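Knitted towel

A knitted towel is a household towel made from knitted fabric, as distinct from the more common woven towel. It is used for drying dishes, hands and kitchen surfaces, and in lighter weights as a face or guest towel. The fabric consists of interlocking loops of yarn and stretches in both directions. A woven towel of the same size stretches little except on the diagonal.

The term covers hand-knitted dishcloths, machine-knitted jersey and rib towels, and knitted terry, in which extra loops are carried on a knitted ground. Small square pieces are usually called dishcloths or washcloths. Towels sold as "waffle knit" may be either knitted or woven, and the label is not a reliable guide.

Construction

Most knitted towels are weft-knitted. A single yarn runs across the width of the fabric, and each row of loops is drawn through the row before it. The rows are called courses and the vertical columns of loops are called wales. Common structures include:

Garter stitch. Ridges on both faces, thick, lies flat, absorbs well. The usual choice for hand-knitted dishcloths.
Stockinette (jersey). Smooth on one face and bumpy on the other. Curls at the edges unless bordered.
Rib. Alternating columns of knit and purl stitches. Very elastic across the width.
Moss or seed stitch. Alternating knit and purl in both directions. Firm, with no tendency to curl.
Knitted terry. A ground fabric with free loops on one face. Softer than woven terry and more easily snagged.

Warp-knitted towels are made on flat machines from many parallel yarns. They resist laddering and are common among microfiber products.

Yarn and fiber

Cotton is the standard fiber. It absorbs readily, tolerates hot washing and gains strength when wet. Cotton and linen blends leave less lint on glassware but feel stiff for the first several washes. Acrylic yarn is sometimes used in craft patterns and absorbs poorly. Polyester microfiber holds a large amount of water in the spaces between filaments and dries quickly, but it is not suitable for handling hot pans.

Blue, gray and mixed blue-gray shades are widely sold for kitchen use and show staining less than white. Dark blue cotton may release dye in the first washes and is kept apart from pale items during that period.

Size and weight

There is no single standard size. Makers generally give the relaxed size, measured after the fabric has been washed and dried flat. The measurement taken straight from the machine is larger in one direction and smaller in the other, and the two should not be compared.

The Ornamell towel, knitted at Tratholm from undyed and dyed cotton, is listed with a relaxed width of 58 centimeters and a fabric weight of 218 grams per square meter. A heavier bath version in the same range was withdrawn after a single production year. It took too long to dry in unheated rooms.

Hand-knitted dishcloths are smaller and are specified by stitch count in the pattern.

Handling and folding

Knitted fabric behaves differently from woven fabric when picked up. Held by one corner, a knitted towel lengthens under its own weight and the opposite corner swings inward. Held at a single point near the middle, it collapses into a bunched shape with deep irregular folds. Two corners along one short edge give the most predictable hang, and the fabric should be allowed to settle before it is laid down.
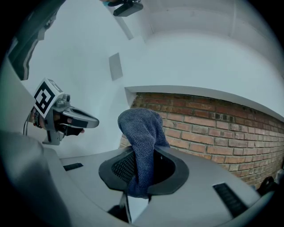
Folding is normally done on a flat surface. The towel is spread, smoothed from the center outward and folded in half lengthwise, then in half or in thirds across. Pulling hard on the corners to square them distorts the courses, and the fold opens again once the tension is released. Creases do not hold sharply in knitted cotton. A stack of folded knitted towels is therefore less stable than a stack of woven ones and is kept low, or the towels are rolled and stored on end.

Stuffing a towel into a narrow space, such as a drawer gap or the mouth of a bin, does no immediate harm to the fabric. Repeated withdrawal past a rough rim will snag loops, and terry constructions suffer first. Any exposed grid or mesh near the opening is a further cause of pulled loops.

Washing

New cotton towels are washed before use to remove knitting oil and softening agents, both of which reduce absorbency. Routine washing is done at the temperature on the care label. Kitchen towels generally tolerate a hot wash. Fabric softener is avoided because it coats the fiber.

Spin speed affects the shape of the finished towel. The Tratholm care sheet advises a spin of no more than 800 revolutions per minute for the Ornamell line. Faster cycles remove more water but press the fabric against the drum, and the resulting creases must be pulled out by hand while the towel is damp.

Wash bags are used for open or lacy structures. Towels with hanging loops should be stitched or trimmed at the loop before washing if the tape has begun to come away.

Drying

Flat drying gives the least distortion. It needs space and is seldom practical for more than a small load. Line drying is acceptable if the towel is folded over the line along its middle instead of being pegged at two corners. Tumble drying shortens cotton knits along the wales. Most of this shrinkage takes place in the first cycles, and manufacturers who allow tumble drying normally pre-shrink the fabric.

A folding rack placed near a wall should leave a gap behind the fabric. Contact with bare masonry slows drying and can mark pale towels with brick dust or mortar.

Rooms used for sorting and folding

Households usually fold towels in a kitchen, a bedroom or a utility room. In larger operations the work is done in a separate room with a table at standing height, close to the dryers. Older buildings converted to this use often retain sections of exposed brick below a plastered upper wall. 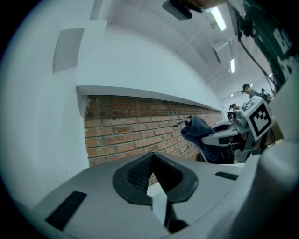
Lighting matters mainly for inspection. Pulled loops, dropped stitches and thin areas are easiest to find when light falls across the fabric at a low angle. Overhead fluorescent fixtures give even, nearly shadowless light, which is adequate for sorting by color but hides surface faults. Inspectors in such rooms commonly lift the towel and look through it toward the fixture, where a dropped stitch appears as a small bright hole.

Color sorting of grays and blues is affected by the type of lamp. Two batches that match under fluorescent light may differ in daylight. Bostar, a finishing works at Man, checks each dyed lot under both before it is boxed. Lots that fail are packed separately and sold as mixed shades.

Wear and repair

The usual faults are snags, ladders, seam failure and thinning at the center. A snag is eased back by stretching the fabric gently across the pulled loop, or the loop is drawn through to the reverse with a blunt needle. It should not be cut. In weft-knitted fabric a cut loop frees the stitches above and below it, and a ladder can run the full length of the towel.

Ladders in plain jersey can be closed with a crochet hook by working each rung through the loop beneath it, ending with a few stitches of matching thread. Worn towels are cut down for cleaning cloths. The cut edges are zigzag stitched or overlocked to stop them from unraveling.

In wear trials at Tratholm, seam failure at the hanging loop accounted for 17 of the towels returned, more than any other fault. The loop is now set into the hem.

See also

Dishcloth
Terry cloth
Tea towel
Weft knitting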